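Stelness Soft-Close Hinge Kit: my take after a whole summer of slamming nothing

I have been meaning to write this one up since I finished the last door, and now that it's September and the kids' stuff has moved off the kitchen table I finally have a place to sit down and type. So! Hinges. Stick with me, because I have a lot of feelings about hinges.

Quick background for anyone new. My kitchen cabinets are older than my marriage and every single door used to close with a bang you could hear from the driveway. New cabinets were never going to happen (the one quote I got made me laugh out loud), so I went looking for the cheapest way to make the old ones feel less awful.

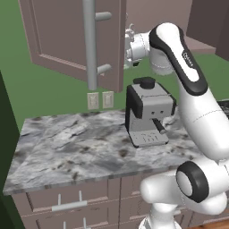
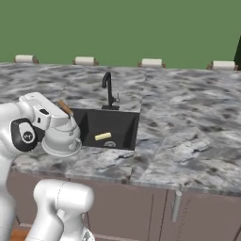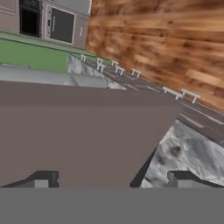 The Stelness kit comes in a flat box with the hinges packed in pairs, a bag of screws, a paper drilling guide and a little plastic jig. I bought the big set, which was $307 with shipping, and it did all my uppers and lowers with one pair left over. The smaller set would have left me short by two doors, and I know myself, I would have lived with those two doors banging for ten years.

First impressions were good. The hinges are heavier than the Zutura ones I put on my bathroom vanity a couple of years back, and the screws have nice deep heads so the driver doesn't skip out. The jig, though. Oh, the jig. It's thin, it flexes when you clamp it, and the markings are molded in the same color as the rest of it, so I was out there with a flashlight in my teeth trying to find the center line. I gave up after the second door and made my own out of a scrap of pine, and things went much faster from there.

Putting them in took me three evenings. I'd do a few doors after dinner and quit when I started getting sloppy. If your doors already have the round cup holes in the back, you can skip most of the hard part. Mine did on the uppers and did not on the lowers (why? who builds a kitchen like that?), so I had to borrow a drill bit and hold my breath a lot. I went too deep on one. It's the door under the toaster and it has a tiny bump on the front now, which I see every morning and my family swears they can't.

Now the good part, the closing. You give the door a push, it swings most of the way on its own, and then it just sort of sighs shut. I spent the first night opening and closing the mug cupboard like a crazy person. There's a small switch on each hinge that turns the damper off, and you'll want that for narrow doors, where two dampers together are too strong and the door stops an inch short and hangs there. The instructions mention this in one line on the back page. I found it after an hour of blaming my drilling.

Adjusting is easy once you learn which screw does what. One moves the door side to side, one moves it in and out, and the up and down is on the plate. Go a quarter turn at a time and step back to look. I got impatient and cranked one all the way over and then couldn't get back to where I started.

Things I don't love, besides the jig: the little snap-on covers fall off. I have found them in the silverware, in the dog's bed and once in a boot. I've stopped putting them back. Also, the finish is described as nickel and I'd call it plain gray. You only see it with the door open, so whatever.

I did look at the Wilance hinges too, which have a nicer paper guide you can download and a smoother catch, but they were more than $5 a pair over these and that adds up fast in a full kitchen. If you only have one or two doors to fix, I'd spend the extra and get those.

Would I buy the Stelness kit again? Yes, and I'm about to, for the laundry room. Four stars, and they can have the fifth when they fix the jig. I'm keeping my pine one in the drawer with the spare pair until then.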